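Speaker notes: "Selling a small game when your studio is small"
Veltley developer meeting, October 5, 2019
Length with questions: one slot. Please keep water near the desk.

Slide 1. Title
Say good morning. Say the name of the studio slowly, Rirnska, because people always hear it wrong. We are a small studio and we make puzzle games for PC and phones. I am going to talk about our second game, Zamfir, and mostly about the months before and after it came out. English is not my first language, so if I use a strange word, please raise a hand.

Slide 2. Where we began
We opened the store page in January. It had a short text, one trailer and a few screenshots. We did not have a plan for it. We believed that the page would collect wishlists by itself while we finished the levels.
On the day of release we had 3747 wishlists. Let the number stay on the screen for a moment. For some people in this room it is a lot and for others it is very little. For us it was less than we had hoped, and more than our first game had.

Slide 3. What brought people to the page
Go through the list, but do not read every line.
- The demo, by a long way. We put it out for one festival and then left it online.
- Two streamers who found the demo without any letter from us.
- Our own posts, which brought almost no one. We spent many evenings on them.
- One article on a regional news site. It gave a nice day and then silence.
If someone asks about paid advertising: we tried it for a short time, the cost for each visitor was too high for our price, and we stopped.
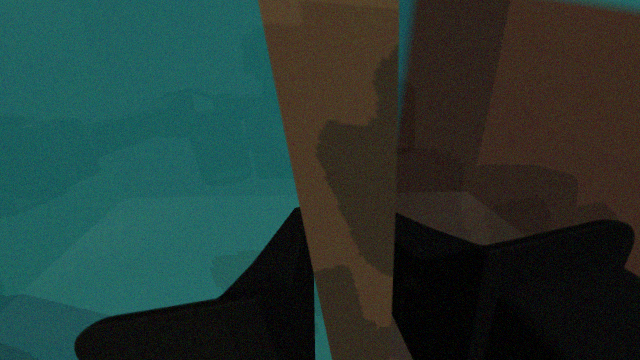

Slide 4: simulated view, brown board between two black gripper fingers.

Slide 5. The publisher question
Be careful here, it is easy to sound angry. I am not angry.
We talked with publishers, and up to four of them were serious. The one we chose was Biltora. They took care of the translations, the console version and the contact with the stores. They did not pay for development, and we did not ask for it.
What I would do differently: I would read the part about discounts more slowly. In our contract the publisher could decide the discount alone during the first year. The first sale came earlier than we wanted. It was a good sale in units, but the players who had bought at full price a few weeks before wrote to us, and they were right to be unhappy.
Advice to say aloud: ask for the right to say no to the first discount. It costs the publisher very little to give you this.

Slide 6. Release week
Show the graph. Explain that the left axis is units and the line does not include refunds.
In the first week we sold 2697 copies on PC. The phone version was not out yet. The second day was better than the first, and I still cannot explain why. Please do not build a theory on it.
Mention the bug with saved games. We sent the fix on the same evening, but the early reviews already spoke about it, and those reviews are still at the top of the page today. If you must choose between one more level and one more day of testing the save system, test the save system.
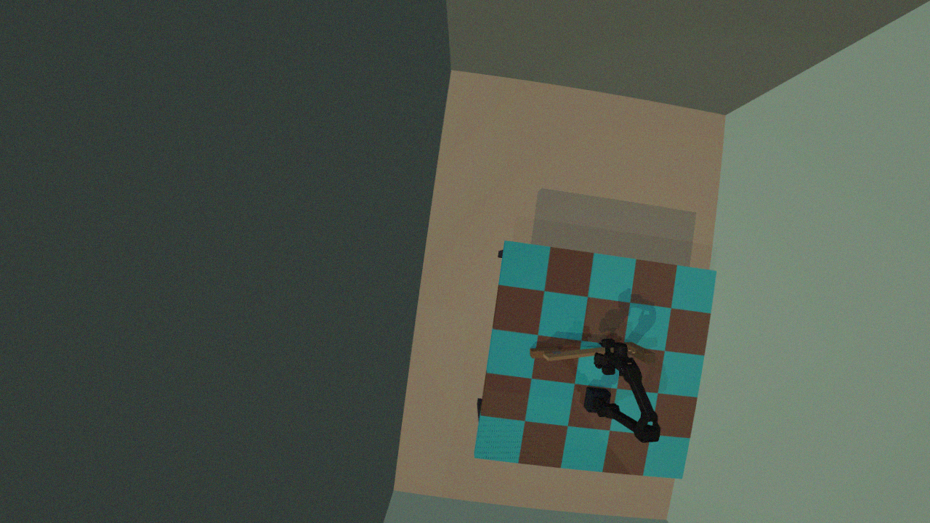 Slide 7: black robot arm on the checkered tabletop, simulated room.

Slide 8. Phones
This part is short if the time is short.
We planned a free version with advertisements and changed our mind late. Now the first chapter is free and the rest is one payment. Fewer people download it than we had wished, but those who finish the chapter often pay. The support letters are more polite than on PC, I don't know the reason.
A warning about languages: the store text on the phone must be cut for every language separately. Our German text was ended in the middle of a word for three weeks before a player told us.

Slide 9. What we do with the next game
- Demo first, trailer later.
- Store page only when there is something to play.
- One person answers all letters, with the hours written on the page.
- No promise of a date until the build is with the testers.
I cannot show the next game today. If they ask, say that it is also a puzzle game and smile.

Slide 10. Questions
Repeat every question into the microphone, the people at the back cannot hear the front rows. If there are no questions, begin with the one about price, which I am always asked afterwards in the corridor. The slides can be sent by email to anyone who leaves an address on the paper at the door.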